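Send the money with the patient

My neighbor Mirta Farías waited 8 months for a hip replacement at the county hospital in Nunda. The regional health plan told her she could have it done sooner in Varnivia, three hours away, and be paid back afterward. That is how the travel benefit works. You find the surgeon, pay the bill, keep the receipts and file a claim.

She never went. She did not have the money to put up front, and the bank would not lend it to her.
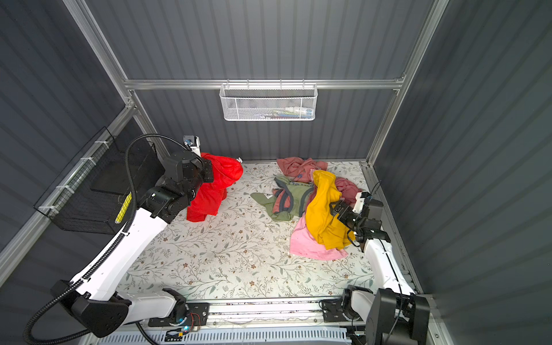
The plan's own report says 655 people used the benefit last year. It does not say how many asked for the forms and gave up. I would like to see that number printed next to the other one.

People who defend the current rules say that paying afterward keeps fraud down. Maybe it does. But the plan already approves each operation in advance, and it knows the price before the patient packs a bag. It could pay the hospital directly, the same way it pays Nunda. Shuk-fan Fung, who ran the billing office there until she retired, told me the extra paperwork would come to a single form. 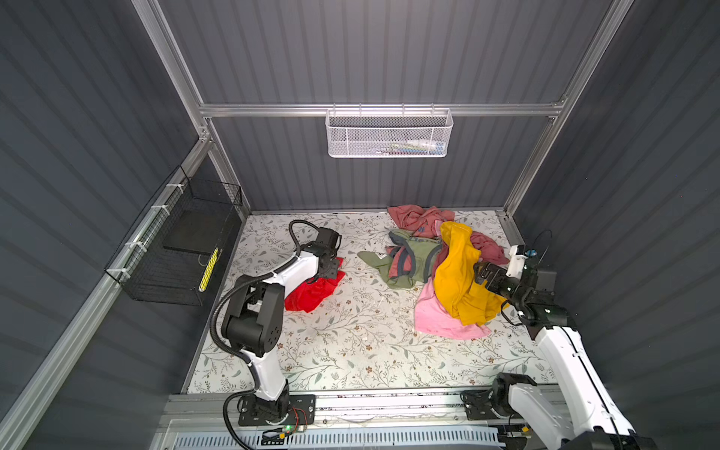 Travel is a harder question. A hotel room for a spouse adds up, and I don't think the plan should cover every meal. A flat amount per night, paid before the trip, would be fair and cheap to run.

The board takes up the benefit again in March. Last time, 10 people spoke and the item was put off. Anyone who has filed a claim, or wanted to and couldn't, should write to the board before then. Mirta has sent her letter. She is still on the list in Nunda, and her new date is in the summer.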